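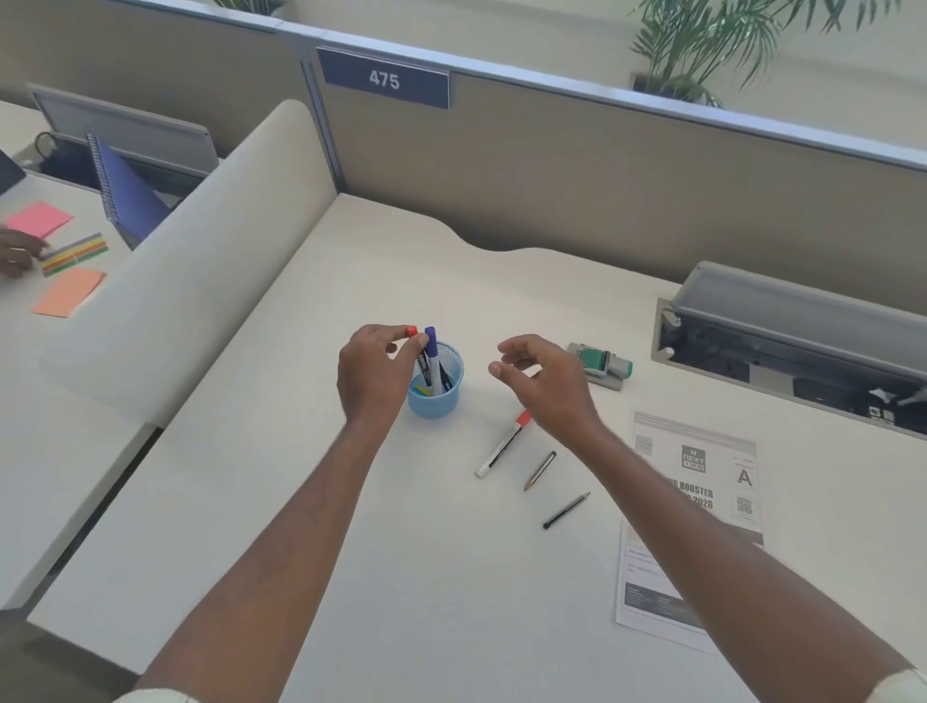
Yuzhen Luo wrote to us after the open day to say she had come to see robots and got two hours of people tidying desks. Fair comment. Several others asked much the same, so these are the questions that keep coming in about the Peker open day at Dristcombe, with the answers I managed to get.

Why were people handling pens at a robot open day?

The firm's pitch is that a robot can learn desk work from recordings of people doing it, seen from roughly where its own head would be. So you get a cubicle desk, markers, a pen cup, a stapler and a pair of hands. Whether that carries over to a machine with different hands is a question I put to Ward Meijer three times. He said early results were encouraging. I asked to see them and was told February.

How many recordings do they need?

The display board said over 1,000 for each task. Jinfeng Mao, who ran the afternoon session, wouldn't say how many they have.

Isn't it just the same thing again and again?

Pretty much. The order changes and so do the objects. At the desk with the 475 nameplate it was markers, a pencil, an eraser and whatever else would fit beside a test booklet.

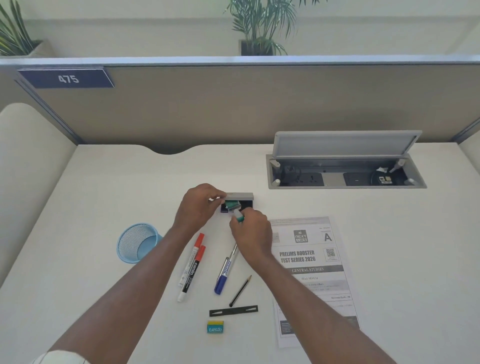

Did a robot do any of it on the day?

I didn't see one do it. The Erkis arm was on the program for Monday afternoon and got moved to "a later session". I'd want to watch it put the cap back on a marker before I believed the brochure.

Is it going to take office jobs?

Sutrisno Oei got a laugh by saying it would take 12 years to learn the stapler. I wouldn't lose sleep yet, but I'd ask who is paying for all this and what they expect back.

Can I still visit?

Yes. The next open day has 55 places and you book at the front desk. Parking is behind the Fang building. Bring your own coffee, the machine there is dreadful.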